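Fitzsimmons students reach final round of Zelwood simulation challenge

A student team from the Fitzsimmons Robotics Club has qualified for the final round of the Zelwood Challenge, an intercollegiate competition in which robot arms are programmed and tested entirely in simulation. The final will be held in September.

Entrants receive the same virtual equipment room and must write the software that guides an arm through a set of tasks in it. Teams may not alter the room, and they are not told in advance how the target objects will be placed. Each submission is run 60 times by the organizers, with the starting position of the arm changed between runs. A contact with the furniture ends the run.

The Fitzsimmons entry, submitted under the name Avlow, was prepared by nine students from the mechanical engineering and computer science programs. Two of them had no prior experience with motion planning and joined the club through its introductory class last fall.

"The students spent a good part of the spring on the approach to the rack," said Tobias Nakamura, faculty adviser to the club. "There is not much room to turn the wrist on that side, and the first planner we used chose some very long routes. The version we sent in is slower, but it stays clear of the posts."

The team rewrote its path planner twice before the qualifying deadline. The second rewrite added a check that compares each planned movement with a simplified model of the room – racks, cabinet, pillar and walls – before the arm is allowed to start. Students also kept a shared log of failed runs, which is now being used as teaching material in the introductory class.

Finalist teams receive a grant of $2,000 toward computing costs and travel. The club will use part of the award to replace two of the workstations in its laboratory, with the remainder set aside for the trip to the final.

Students interested in joining the club for the coming academic year may register at the engineering office. No programming experience is required for the introductory class.

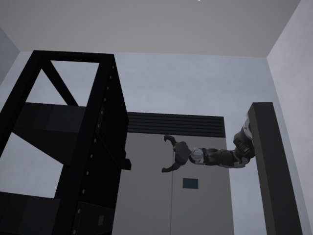 FOLTCOMBE, 6 Aug 2024 – The Avlow workspace, with the arm mounted on its pillar and the two-finger gripper open in front of the gray cabinet. The shelving rack is at left, with a small black block projecting from its front post. Team members will present their planner at an open laboratory session before leaving for the final, and a schedule will be posted on the club page.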